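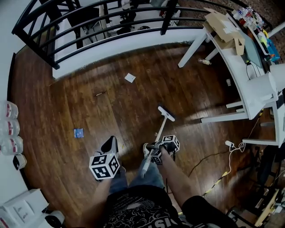

Project report: keeping the landing floor clean

My project was about floors, or really about one floor, the dark hardwood one up on our landing next to the railing. I picked it because it shows absolutely everything (ask anyone who has lived with dark boards!) and because I walk across it every morning in March with cold feet and bits of grit sticking to them.

The plan was simple enough. I put down ordinary litter, the sort of thing that ends up there anyway: scraps of paper, a sticky note or card, a twig, a small bottle. Then I pushed it all towards one corner with a long-handled flat head and timed myself. I called my two methods Pant and Piltus, after my cousin's cats, so I wouldn't mix up the columns in my notebook. Pant is long straight pushes along the boards, Piltus is short pulls back towards my feet.

Pant took 93 seconds on my best go and Piltus took 300, which surprised me a lot. Paper was the worst with both, as it lies so flat that the head rides right over it. The bottle just rolls off wherever it fancies, usually under the white table, and then you have to move the chair and start crawling.

My tutor, Sigrun Skjelbred, asked why I hadn't cleared the table legs first. Fair point! I did that for the second round and Pant came down to 90.

Next time I'd like to try a wider head, and do the stairs too.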